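Ticket 809
Product: Rullinar task scheduler
Site: Wendgate, Fomosen cell
Reported by: shift lead, Fomosen cell
Category: Operator handover
Priority: Medium
Status: Closed, workaround documented

Problem
After the November update, the Fomosen cell stops with message 83 ("Scene does not match start list") at the start of many kitchen runs. The arm stays parked and the operator panel asks for a table reset. The operator resets the table, confirms, and gets the same message again. On the early shift this can repeat until the operator skips the run, and the skip is then logged as operator fault.

Expected
Operator lays out the table, confirms on the panel, run starts.

Background for whoever picks this up
Before the update, the operators chose the layout. They put items where they liked within reach of the arm and typed a free text note. The scheduler now issues a start list and checks the table against it through the overhead view. The people on the cell used to spend most of the shift guiding the arm. They now spend most of it laying out, confirming and answering prompts. Handover notes between shifts were dropped at the same time, on the assumption that the start list replaced them. It does not list items that have left the table.

10:40, first check by support
Compared the start list with the table. List reads: colander, mug, plate, ketchup bottle, cup, pan with spatula, toaster oven, assorted play food. All of these are on the table.

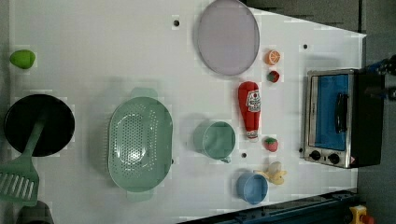

Fomosen cell, tabletop with spatula across the pan and toaster oven at right.

Confirmed on the panel. Run started normally. Could not reproduce with this layout.

11:15
Asked the early shift for the steps they follow. They reset in the order the old work card gives: food first, then dishes, then anything on the floor. The new panel text says only "Restore table." Two operators on the same shift read it differently. One restores everything to the start list. The other restores only what the last run moved, which is what the old work card said to do. Neither is wrong by the documents they were given.

11:50
Checked the scheduler log. Message 83 is raised when a listed item is missing from the table area. It is also raised when an unlisted object overlaps the table area, and the panel shows the same text in both cases. The operator has no way to tell which one applies. This explains the repeated resets: the operator looks for a missing item while the scheduler is objecting to an extra one.

13:20
Ran the check with items left on the floor beside the table. The floor is outside the table area and the scheduler ignores it, so a spatula or cup down there counts as missing. Operators were not told where the table area ends. Several assumed the whole overhead view was included, floor and all, and confirmed without picking anything up.

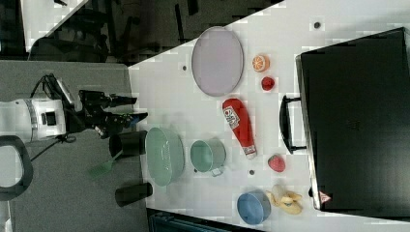

The second case is large objects in view. Equipment cases, carts and chairs are allowed near the cell under the Wendgate floor plan. The scheduler does not know them. If one overlaps the table area, the check fails even when every listed item is in place. Moving the object clears the message.

14:05, cause
a) Message 83 covers two different faults with one text.
b) Panel wording conflicts with the old work card, which is still hanging at the cell.
c) Table area is not marked on the panel or on the floor.
No fault found in the arm, gripper or overhead view.

Workaround
1. Stop the arm from the panel and wait for the parked indicator before reaching over the table.
2. Pick up everything on the floor that belongs to the set.
3. Compare the table with the start list, all items, including those the last run did not touch.
4. Move cases, carts and chairs clear of the table.
5. Confirm. If message 83 returns 3 times, choose "Hold for support". Do not choose "Skip".

Changes requested from Rullinar development
Split message 83 into "item missing" and "unlisted object" and name the item where possible.
Show the table area as an outline on the panel.
Stop logging a skip after message 83 as operator fault. Past entries should be corrected. The shift lead reports that these entries were used in a review of the early shift.

Changes made at the site
Old work card removed. New card posted, same text as the workaround. Handover notes are back, on paper, with a line for items found off the table. Reset time in the shift plan raised to 5 minutes per run at the request of the operators. The earlier plan allowed no time for resets.

Comment from shift lead, 15:30
Card works. Late shift had one message 83, caused by a cart, cleared at step 4. Please also check the Sin cell. It gets the same update next and the old card is still up there too.

Support, 15:45
Sin cell added as a linked ticket. Update there on hold until the message is split. Closing this one.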